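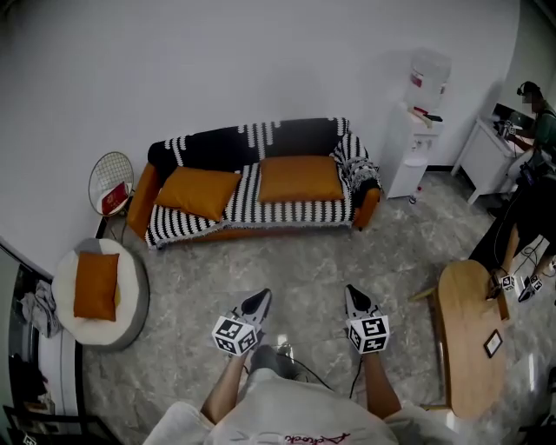
Sunscreen Habits and What Students Believe About Vitamin D: A Small Campus Survey

Kausar Gondal and Trinh Cao
Submitted 10/07/2019

When we first started talking about this project back in February, we both admitted (a little sheepishly!) that we skipped sunscreen most of the winter, partly from laziness and partly from a half-remembered idea that it would block our vitamin D. We wondered how many of our classmates thought the same way, and so we wrote a short questionnaire and took it around the dorms and the dining hall. In the end 175 students filled it in, which was far more than we had dared to hope for.
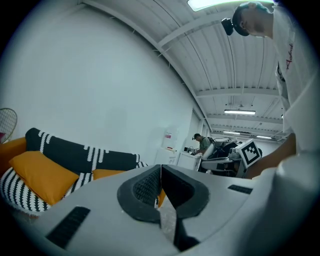 Results and Discussion

Most students who skipped sunscreen said they simply forgot, and worry over vitamin D came second. Cost came third, which surprised us. We left out 4 forms with missing pages. Our sample leaned heavily toward health majors, so we would be careful about applying any of this to the whole campus.

We are very grateful to Awuor Mfaume, who read our questions twice and talked us out of the confusing ones.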